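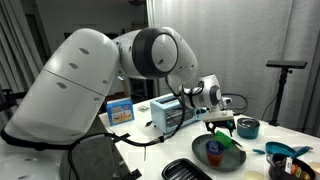
**Is this set big enough to train a general kitchen policy?**

Two hundred and eighty demonstrations on one table with one arm won't get you there, and we'd be wary of anyone who says otherwise. It is enough to fine-tune something that already works and see where it breaks.

# Branstead tabletop set

Card last revised 07/08/2020. Maintained by the Liew group at Stasetti.

## What's in it

- 280 demonstrations, one arm, one white tabletop
- 200 in `train/`, the rest in `heldout/`
- 9 task prompts, listed in `prompts.txt`
- joint positions, gripper state, one fixed color view

The props are kitchen things: stacked plastic cups, a round plate, a small pale blue toaster oven, a teal saucepan and a teal canister with a silver-grey lid, a dark pot, a black tray. Clutter stays on the table during an episode whether the prompt mentions it or not.

## How it was gathered

Operators drove the arm by hand controller. An episode ends when the operator presses stop, and `success` is the operator's own call. We rechecked a sample in June and disagreed with more labels than we liked, mostly on "place on plate," where near the plate had been counted as on it. Those labels have not been fixed. Treat `success` as an opinion.

## Things we don't believe about this data

**"Held out" means new.** It means new episodes. The objects, the table and the room are the same, so a high score on `heldout/` says very little about your kitchen.

**The prompts teach language.** With 9 fixed strings a model can learn an index and ignore the words. Try shuffling them before you claim anything.

**Cluttered means varied.** The clutter moves less between sessions than it should. The toaster oven in particular tends to sit toward the middle, and we have seen a policy use it as a landmark.

## Known problems

- Gripper state lags the video by 2 frames in the older sessions. `fix_lag.py` handles it, but check the output.
- The arm blocks part of the view on long reaches.
- No force readings. Don't ask.
- Brakwood loader v1 silently drops episodes with no prompt string.

## Use

Fine for debugging a training loop or comparing two policies under the same conditions. Please don't report a single success rate from it without the per-prompt numbers.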